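Progress report to the Prileo Fund: Stestine Home Energy Advice Project, second period

This report covers the work done from the start of spring to the end of August. It follows the headings in the grant agreement. Spending tables were sent separately.

Summary

The project offers free advice on electricity bills and safe use of power at home to renters in Stestine and the villages north of it. The target for the full grant is 800 household visits. At the end of August we had completed 138, which is behind plan. The delay came from the late start in Cheon, described below. Workshops and printed materials are on schedule.
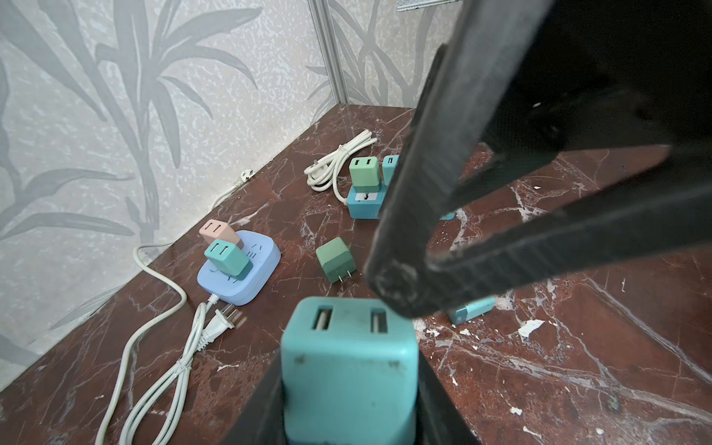 Report prepared by the Project Coordinator, Stestine Home Energy Advice Project

Home visits

Visits last up to an hour. The adviser reads the meter with the tenant, goes through the last two bills, and checks the refrigerator setting, the water heater timer and the way things are plugged in. The most common problem is still the wrong rate plan. Many tenants were put on a default plan when they moved in and never changed it. Where we can, we make the call to the supplier during the visit.

The second most common problem is too many items on one outlet. Older apartments in the Skinach blocks often have a single outlet per bedroom, so people run a power strip and then add adapters to it. Advisers explain the load rating printed on the strip and ask tenants to keep heaters and kettles on a wall outlet of their own. We do not do electrical work. Anything that needs an electrician goes to the landlord in writing, and we keep a copy.

Cheon

Visits in Cheon were meant to start in the first month of this period. They started in the third. The housing office there asked for a new data sharing form, and the draft went back and forth three times before both sides signed. Bookings have been steady from then on – most come through the health center and the school newsletter. We expect Cheon to catch up by the end of next spring if we keep the second adviser on full hours.

Workshops

We held 19 workshops in this period, in libraries, a church hall and two community rooms. Evening sessions starting at 6:30 drew more people than daytime ones, and we will move most of next period's sessions to the evening. The bill reading session is the one people ask to have repeated. The session on heating controls was too long and has been cut to 40 minutes.
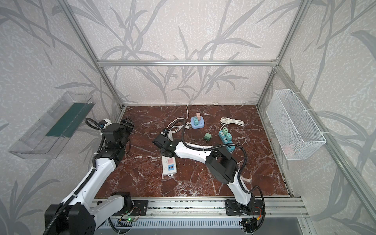
Marble-topped table and leaf-patterned walls.

Printed materials

The bill guide was revised after tenants said the type was too small. The new version is four pages, with one large sample bill in the middle. A short sheet on power strips and extension cords is ready for print. Translation of both is under way and should be finished before the heating season.

Staffing and budget

One adviser left in early summer and the post was filled six weeks later. The salary money left over is 3 percent of the period budget. We would like to move it to travel, where costs in the northern villages have run higher than planned – please confirm that this is allowed under the agreement.

Next period

Visits in Cheon and Skinach will go on at the current pace through the fall, with extra weekend slots. We will send the visit figures each month instead of each quarter, as the fund requested. The next full report will include the results of the follow-up calls, which began in August.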